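Dumlao Offers Robot Arm to Swap Parts in Your Old Office PCs

19/07/2021 – Dulport

Anyone who has ever bled on a desktop computer will be pleased to hear that the job is now open to applicants without skin. Dumlao, a small automation firm in Dulport, has started taking orders for Zininell, a kit and service that teaches a robot arm to refit aging office workstations. The kit rents for $2498 a month. The arm is extra, as arms tend to be.

Customers supply the computers. Dumlao supplies the gripper, the wrist camera, a printed plate for holding small parts, and a person to set it all up, whose lunch is billed separately.

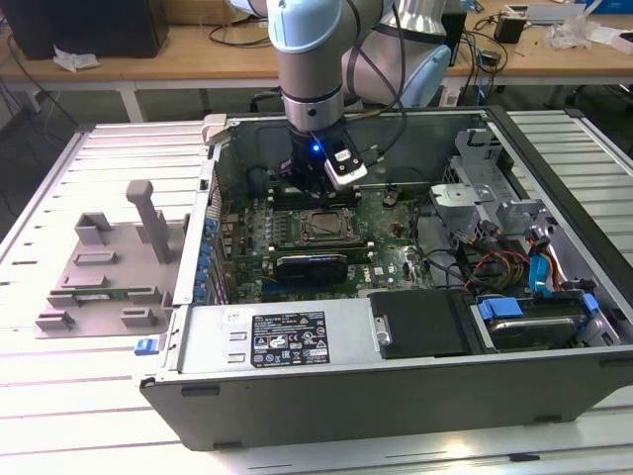

The gripper over an opened Dell tower, with a memory-style board lying in the gray fixture plate at left.

Memory is the easy part, according to Eduardo Aquino, who runs the setup visits. "It's a stick and it goes in a slot," he said. Processors cost more. Each model of motherboard needs its own round of training, at $560 a board, and Aquino advises owners of mixed fleets to "sit down before reading the quote."
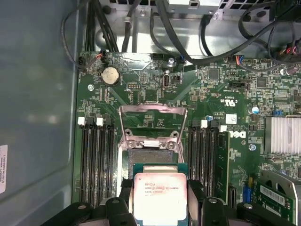 An Intel Xeon between the gripper's fingers, just below the open socket.

The first paying customer is a refurbisher in Sarnonberg with 300 retired workstations and, until now, one very patient technician. That technician, Rodica Surdu, has kept her job and gained a new one, which is standing near the robot. She has no complaint about its manners. "It doesn't hum," she said. "The last guy hummed." 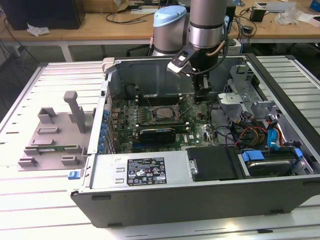 Dumlao won't say how fast Zininell works, only that speed "depends on the case," and it asks that side panels be taken off and loose cables tucked away before the arm gets its turn. Dusting is also left to the customer – or, for $229 a visit, to Aquino and a can of air.

A version for laptops is planned for October. Surdu has asked to be on vacation.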